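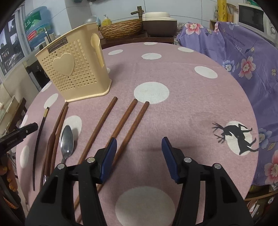
Section 4. Pads, Pins and Jaw Opening

Applies to the Tonotus hand-held gripper, worn singly or as a pair. Read it with the tool in front of you. Reading it afterward is popular but slower.

Before you start
You need the Hattori driver from the lid pocket, a dry cloth, and a table you can walk up to from more than one side. A dining table is fine. Take off anything breakable that you'd have to apologize for.

4.1 Checking the pads
1. Switch the tool off and rest it palm up.
2. Wipe both blue pads with the dry cloth. No solvent, no spit.
3. Press each pad with a thumb. If it slides on its finger, reseat it before going further.
4. Look along the ribs. Replace pads in pairs, even when one of them still looks innocent.

4.2 Checking the pins
1. Find the silver pins at the joints of the linkage arms.
2. Open and close the fingers slowly by hand. They should move together. A finger that arrives late has a dirty pin.
3. Brush the dirt out. Put one drop of oil on the pin and none on the pad.

CAUTION: Keep your own fingers out of the linkage. It closes on whatever is there and has no opinion about it.

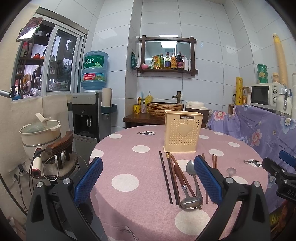 4.3 Setting the opening
1. Spread the jaws as wide as they go and hold for 2 seconds. The counter should read 1,828.
2. If it reads anything else, press Zero and repeat.
3. Close on a chopstick, lift it, and put it back down. Then do the same with a spoon, by the handle.
4. Repeat step 3 until you have 9 clean lifts. Dropped ones don't count, however nearly.

Note: Thin, round utensils show up a bad pad sooner than anything else in the kitchen. Polished spoons come second. If chopsticks roll out of the grip but spoons stay put, go back to 4.1.

Note for pairs: Set each gripper separately, then bring both in over the same table. Agree out loud who is reaching first.

4.4 If the reading drifts
Drift in July is usually heat. Move the tool out of the sun, wait, and zero it again. If it still drifts, write to Milagros Cáceres at the Vosimden service desk in Wovdale, and include the counter reading. "It's a bit off" has been received before and didn't help.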